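Workshop Tips: Recording Cable Demonstrations in Simulation

Learning systems copy whatever they are fed, bad habits included. These notes come from the Grernmont patching task, where each example is one attempt at cable work on a rack panel.

Check the close view before recording. Ports and fingertips should both be in it, with the gripper clear of the panel.
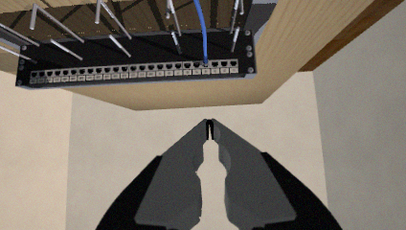

Close view: one blue cable plugged in, gripper closed and empty.

Run 10 attempts per start position, then change the start. Vary the arm pose first and the cable shape second. Changing both at once makes a bad batch hard to trace.

Keep the approach slow near the cables. A steady approach gives the learner more usable steps than a fast one with a correction at the end.
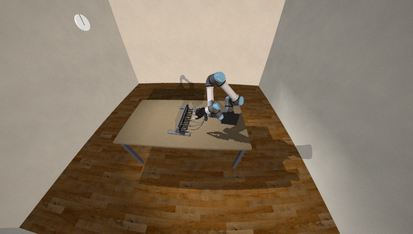

Save failed attempts in their own folder, labeled by cause: missed port, snagged cable, dropped plug. Do not trim them. In the Gustlow set, 9 failures had been cut short and could not be used for recovery training.

Name files by task, start position and attempt, in that order.

Before Closing a Batch

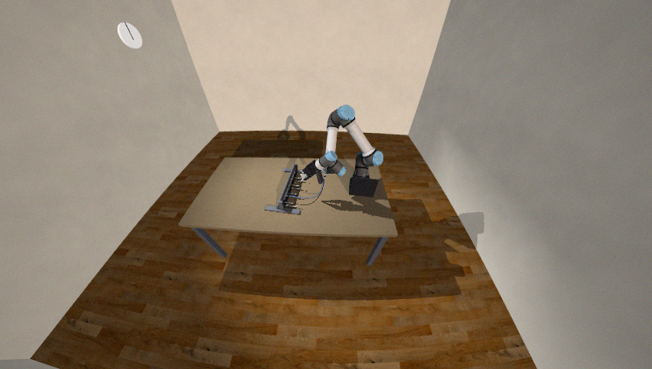 2 min read

Replay 4 attempts at normal speed from the room view. Look for jumps in the arm and for cables passing through the rack. If two of them show the same fault, reject the batch and reset the scene.

Log the simulator version with every batch. Mixed versions go in separate folders.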